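About Us
Reading time: 5 minutes

Hello, and welcome to Griltach. If you've found your way to this page you're probably wondering who we are, what we do all day, and whether you'd want one of our hands anywhere near your own. Those are fair questions and we'll try to answer all of them, though we do tend to wander a bit, so you may want to put the kettle on first.

We are a small company that teaches robot hands to handle ordinary things. Bowls, biscuits in slippery wrappers, little wooden tools, board game pieces, the sort of stuff that lives on a kitchen table or at the back of a drawer. We don't build the arms ourselves. We work on what happens at the fingertips, and we spend most of our time on the dull-sounding part of it: how the hand closes, how hard it presses, and above all how it lets go.

Letting go is really how we got our name around the industry (such as it is), and it's a story we tell every new person who joins us, so you may as well hear it too.

How we dropped things for a whole winter

In our second year we took on a job for a client called Tromerero, who wanted a two-handed setup that could sort small household objects and put them back neatly. We were very pleased with ourselves. The arms were good, the hands were good, and by May we had a demonstration that worked beautifully every morning and went wrong most afternoons.

What went wrong was this. The hand would pick something up, carry it across, and lower it to where it belonged, and then one finger would be a little late in opening. Only a little! With a heavy object you'd hardly notice. With a light one, the slow finger dragged it sideways, and whatever had been built up underneath came down as well. We blamed the cloth for a while, then the lighting, and then each other, which wasn't our finest hour.
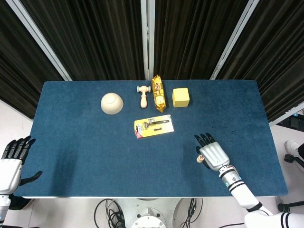

We kept going like that for longer than we should have. It's easy, when you're behind on a job and everyone is tired, to decide that a fault is just bad luck and run it again. We ran it again an awful lot. Then one afternoon a hand that had been told to release didn't release at all, and one of our team reached in to free the piece while the arm was still powered. The hand closed. It was a pinch and a bruise and a very quiet drive home, and no worse than that, but it could easily have been worse and we all knew it.

We stopped work the same day. We rang Tromerero and told them what had happened, including the part that made us look silly, and they were kinder about it than we'd expected. We then spent 8 weeks finding out what was wrong, with no demonstrations and no visitors.

What we found

There were 2 faults, and they'd been hiding behind each other. The first was a loose connector in the wrist, which behaved itself until the joint had been working for a few hours and then began to drop messages to one finger. The second was ours entirely. When a release message went missing, our software assumed the finger had opened and carried on to the next step. It never checked. So the arm would move off quite happily with a finger still shut, and a person standing beside it had no way of telling that anything was amiss.

The connector took an afternoon to replace. The assumption took the rest of the 8 weeks, as it turned up in far more corners of the code than we'd have liked to admit. Rusterik, the little workshop that looks after our wiring, re-made the harness for us and also taught us how to tie a cable down properly, for which we remain grateful (and slightly embarrassed).

We think of the stacking work as our honesty test now. A stack of small round pieces is a very unforgiving thing. If a finger is slow, or a release isn't clean, the stack will usually let you know long before a log file does, so we come back to it whenever anything in the hand or the software has been changed, however small the change may seem. Chess pieces are lovely for this, being light and smooth and cheap to replace when they roll under the furniture. Everything else on the table gets its turn too: the upturned bowl, the toy hammer, the yellow cube, the snack in its gold wrapper.

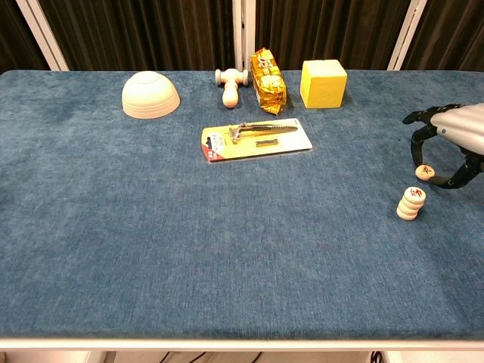
How we work now

We have a release check, and it's the first thing anyone learns here. After a change, the hand has to pick up and put down 70 times in a row with every finger reporting that it has opened. If one of those reports is missing, the arm stops where it is and we start the count from the beginning, even if the piece landed perfectly. Yes, it has happened on the second-last go. There was some colourful language and then there was a cup of tea.

We also have one rule that doesn't bend for anybody, including the people who own the company: power off before hands go in. You don't reach past a live hand to straighten a wrapper, or rescue a piece, or just nudge something back into line. You switch off, you wait for the arm to settle, and then you reach. It adds a bit of time to every session and we've long since stopped minding.

And we write our faults down in plain language. The fault book has 19 entries from that first bad winter, and we've kept them all, spelling mistakes included. New starters read it in their first week. Some of it is quite funny and some of it isn't, and we find people ask much better questions once they've been through it.

Where we are and who we work with

You'll find us upstairs in the Somogyi building, past the bike racks and through the heavy door (give it a good shove). Our neighbours are used to the sound of things being dropped. We work mostly with small manufacturers and research groups who have a hand that nearly does what they want and can't work out why it doesn't. We're happy to take a look at a fault even if you bought your equipment elsewhere, and we'd much sooner hear from you early, while it's still only an annoyance.

Tromerero is still a client, by the way. They came back after the repairs and sat through a full release check from start to finish, and brought lamingtons.

If you'd like to visit, please send us a note first so we can find you a chair and show you where the stop button is. Mornings are best.

Contact us | © Griltach. All rights reserved | Back to top

Related
Our release check, step by step
Reading the fault book: what new starters learn in week one
Looking after wrist cables, with Rusterik
Visiting us at the Somogyi building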